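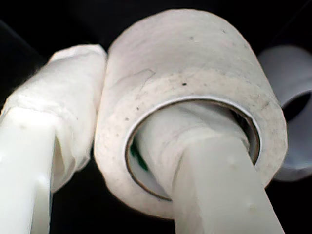 White tape, bit grubby round the edge

Skoketell Forum > Offices and Fit-Out > Moving 18 people into one open floor, am I mad?

giorgia_messina
Right, long one, sorry. We're a small lettings and bookkeeping outfit, 18 of us, spread over two floors of a building that has been falling apart since before I joined. The lease is up in October and we've signed for a single floor in the old Carbone building by the station. One big room, 2 meeting rooms, a kitchen you could just about swing a kettle in.

The landlord put us on to a fit-out firm called Plerkosetti and they've come back with a plan that has everyone at long benches, no fixed desks, and four "focus pods". I've no problem with benches. It's the no fixed desks bit that's causing a riot. Our accounts lot have two screens each and about nine years of lever arch files, and I can't see them packing it all into a locker every night.

Has anybody done this with a team our size? Did people get used to it?

orlandini_s
We did it at Prutance, with more people than you and more floor. I was dead against it and I ended up liking it, for what that's worth. You do need the lockers to be big. Ours were the size of a shoebox at first and everyone just left their stuff on the bench overnight, so in effect we had fixed desks with extra arguing.

How many days a week are people in? That's the question I'd start with. If half of you are at home on any given day then shared desks make sense. If you're all in all the time it's just musical chairs.

giorgia_messina
Most of us are in four days. Accounts are in five. So yes, musical chairs.

lo_presti_g
Then don't do it! Give accounts their own end of the room with their own desks and let the rest share. I don't understand why these firms always want one rule for everybody. Different teams do different work.

PierinaB
I'll stick up for the designers a bit, as I used to be one. They may have been told to get everyone on one floor with room to grow, and sharing is the easiest way to get the numbers down. What did your brief say, Giorgia? If it said "flexible" anywhere, that's where this came from. I've seen a whole scheme hang on that one word.

giorgia_messina
Oh no. It did say flexible. It said "modern and flexible" because my boss copied it out of a brochure.

PierinaB
Ha, well, there you go. Ring them and tell them what each team does all day, who's on the phone, who needs quiet, who has paper. A decent designer would much prefer that to a list of adjectives. They should redraw it at this stage without making a fuss.

lo_presti_g
They'll charge for it though.

PierinaB
Depends what's been signed. Ours allowed two rounds of changes before the fee moved. Check the letter.

josiane_b
Can I put in a word about noise? Everybody talks about desks and then moves in and finds out it's like working in a swimming pool. We've got a hard ceiling, hard floor, glass meeting rooms, and one chap who does all his calls standing up. I'd drop two of the pods and spend the money on carpet and something soft on the ceiling. The pods get used by the same three people all day anyway.

orlandini_s
Disagree on the pods. Ours are the best thing in the place. I'd drop a meeting room before I dropped a pod. Half our meetings were two people in a room for ten — total waste.

josiane_b
Did yours have air in them? Ours are like sitting in a wardrobe. I last twenty minutes and come out pink.

orlandini_s
They've got a little fan in the top. It hums a bit but you stop hearing it.

lo_presti_g
You stop hearing it, the rest of us on the outside don't. I'm with Josiane, carpet first.

giorgia_messina
This is all really useful, thank you. On the files, what did people do? We've got shelves and shelves of the things and I'm told we can't just bin them.

PierinaB
Sort them before you pay anyone to move them. We had 1000 boxes at one job I worked on (big firm, don't panic) and most of it turned out to be second copies of things. Get accounts to mark what has to be kept and what has to be within arm's reach, which is a much smaller pile. The rest can go in off-site storage or a cupboard in the corridor.

josiane_b
And measure the cupboard with the doors open. We didn't, and ours hits the printer.

giorgia_messina
Quick update. I rang Plerkosetti at 4 this afternoon and they were lovely about it. They're redoing the plan with a fixed bank for accounts at the window end and shared benches for the rest, and they're going to price ceiling panels as an extra. Pods still up for debate. My boss wants all four because he's already told people about them.

orlandini_s
Good man. Keep the pods.

lo_presti_g
Window end for accounts? The rest will moan about that till Christmas. Which way does it face?

giorgia_messina
South I think? I'll have to look.

lo_presti_g
Then get blinds in the price as well, or they'll not be able to see either of their two screens.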